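Setting Up Your Irnero Rainwater Filter
Section 3: Fitting the Filter and Filling for the First Time

September
By the Flalto guides desk

By now you should have your water butt standing on its base and the downpipe cut to length, and if you have got that far without a wet sleeve you are doing very well indeed.
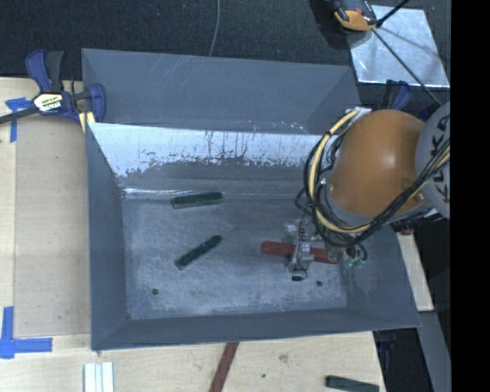

Before you begin, lay everything from the second bag out on an old towel and have a good look through it. You will need the filter body, the mesh basket, two rubber seals (the thicker one goes at the top), the overflow hose and the little bag of clips. A flat screwdriver and a drop of washing-up liquid will come in handy too, and a cup of tea never did any harm.

Fitting the filter

1. Rub a little washing-up liquid round the thicker seal and press it into the groove at the top of the filter body. Work your way round with your thumb, a bit at a time, until it sits flat.

2. Do the same with the thinner seal at the bottom. It is a fiddlier job than the first and may pop out once or twice – just start again from the opposite side.

3. Push the filter body up onto the cut end of the downpipe until you feel it stop. The arrow moulded on the front should point down towards the ground.

4. Slide the lower piece of downpipe into the bottom of the filter body. If you have the Zeng square pipe adaptor, fit that to the pipe first and then carry on as normal.

5. Drop the mesh basket in through the front hatch with its handle facing you, and close the hatch until it clicks.

6. Push one end of the overflow hose onto the side outlet and the other onto the inlet of the butt. Put a clip over each end and tighten them gently with the screwdriver. Gently really does mean gently, as the plastic collar can split if you lean on it.

Caution: Please don't work from a ladder in wind or rain. All of the joints in this section can be reached from the ground on an ordinary house, and if yours can't, ask a second person to hold the ladder steady.

Filling for the first time

1. Check that the tap at the bottom of the butt is closed. We know you know, but it is the commonest reason people ring us on a Monday morning.

2. Pour in 20 litres of tap water from a watering can and leave it to stand while you tidy up.

3. Feel round the tap and the hose inlet with a dry hand. If either is damp, give the fitting another quarter turn and feel again.

4. Fit the lid and turn it until both catches are home. The lid must stay locked whenever the butt has water in it, particularly if children or pets use the garden.

Note: The first butt of water may look a little cloudy, especially if your gutters haven't been swept for a while. It is perfectly good for the flower beds, but please don't drink it or give it to animals, however clear it looks.

Note: Leave a gap of at least 50 millimetres between the butt and the wall so that you can get your hand behind to reach the hose. If you have bought the Ikix stand, the gap is already allowed for in the back legs.

Looking after the mesh basket is covered in Section 4, along with what to do when the first frosts are on their way.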